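3.2 Desk clearing and the survey of unanswered post
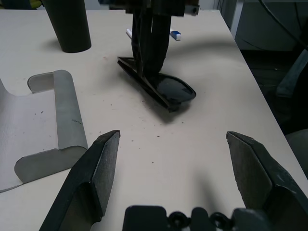 Why do people leave letters unanswered when they have the time to answer them? In most of our returns the letter had been put somewhere safe, and a letter put somewhere safe is out of sight by teatime and out of mind by the weekend.

Figure 2. A light beige tabletop.

The literature on correspondence tends to treat the unanswered letter as a failure of will. Our respondents, who had a good deal of will and in several cases a letter rack, did not bear this out. Of the 438 households in Brevcombe that returned the July questionnaire, 238 said they held at least one personal letter they fully intended to answer. The oldest was a thank-you note for a wedding present. The marriage in question had since ended, and the respondent wished to know whether a reply was still expected. We were unable to advise.

Households were asked where the letter was kept. Behind the clock was a popular answer, as was "in the drawer", given without further detail, as though all drawers were known to us. A smaller group kept the letter on the surface where they meant to write the reply. We had supposed, following the clear-desk school of household management, that this group would reply sooner if the surface (a tabletop, say, as in Figure 2) was otherwise bare. The clear-desk school is confident on this point and has sold a great many trays on the strength of it.

The returns were less obliging. Tidy households replied no faster than untidy ones. What they did do was tidy, and the letter was very often among the things tidied. Piret Liepiņa, who coded the free-text answers, introduced the category "moved during cleaning" on the first afternoon and was obliged to split it in 2 by the second, to separate letters that had been moved and found from those that had been moved and were now the subject of a disagreement. In the untidy households the letter stayed put, gathering a gas bill and a seed catalogue on top of it, and came to light when the bill fell due. The gas supplier may fairly be called the main engine of private correspondence in the district.

Length also mattered, though in the wrong direction. Long letters were answered late and short ones promptly, which we expected. We did not expect 73 respondents to say that they delayed for fear of sending back something shorter than they had been sent. One kept a draft reply going across the whole of spring, adding the weather as it happened. By the time of our survey the draft had outgrown its envelope, and its author was looking into parcel rates.

Two cautions apply. Our question 9 asked whether the respondent was "currently in arrears", a phrase that several took to concern the rent and answered with some heat. Those returns were kept, but question 9 was set aside. Second, the covering letter asked for the form back within a fortnight, and people who answer a covering letter within a fortnight are plainly unlike the people we set out to study. The Poduval survey met the same difficulty and dealt with it by sending reminders, after which its response rate fell.

We sent no reminders. Late forms were still arriving when this section was drafted, one of them with an apology on a separate sheet that ran longer than the form. These are treated in section 3.3, together with the postcards.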